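Setting up your first price feed in Furnival

I wrote this section after walking Denise Wainwright's team through it for the second time, so if it sounds like me talking over your shoulder, that's how it started. You'll need an admin login and the feed key from your Celholm welcome email.

1. Open Sources and choose Add feed. Pick Celholm End of Day from the list (Intraday is a separate license, so leave it alone for now).

2. Paste in the key and press Test. You want a green tick and a row count. Ours came back with 1,114 instruments – yours will match whatever your desk subscribes to.

3. Go to Matching and set the primary identifier to ISIN. I like SEDOL as the fallback, but ask your operations people before you copy me!

Note: Furnival matches from the top down and stops at the first hit. If you drag the fallback above the primary, you'll get some very odd bond prices.

4. Set the tolerance. I start at 4 percent for equities and 2 for government bonds, then loosen things once I've watched a few loads go through.

Caution: Don't tick Auto-approve on day one. It pushes prices straight into the live book, and backing out a bad load means calling support.

5. Under Alerts, add whoever signs off prices in the morning. Colin Fairclough gets ours by email and by text, and he can approve a held price from his phone.

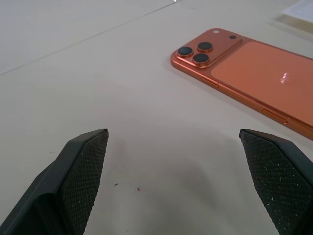

6. Press Save, then Run now. The first load goes in batches of 200, so let it finish before you open the exceptions screen.

If the load stops partway
Check the key first, then look in the log for the last batch number. Choose Resume from there and Furnival picks up at the next batch.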